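Visit report: Tavares data hall, Tarberg
October 21, 2021

The hall has 16 stations, of which 8 were staffed during our visit. Each has a white table and two arms with two-finger grippers. An operator guides both arms through a task while joint positions and video are recorded together. The set is used to train Morkura, the Tavares manipulation policy.
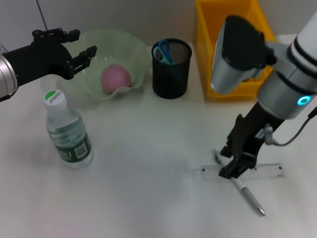
Desk items are the current task family. Objects are moved between runs so that the policy does not learn fixed positions. Thin items on a flat surface, a pen lying across a clear ruler for instance, take the most attempts. Failed grasps are kept and labeled separately.

An operator works for almost 2 hours before a change of shift. Reviewers then trim idle time and reject runs with dropped video.

We asked about export formats for Pulau. Tavares will send a sample set in March, with the calibration files.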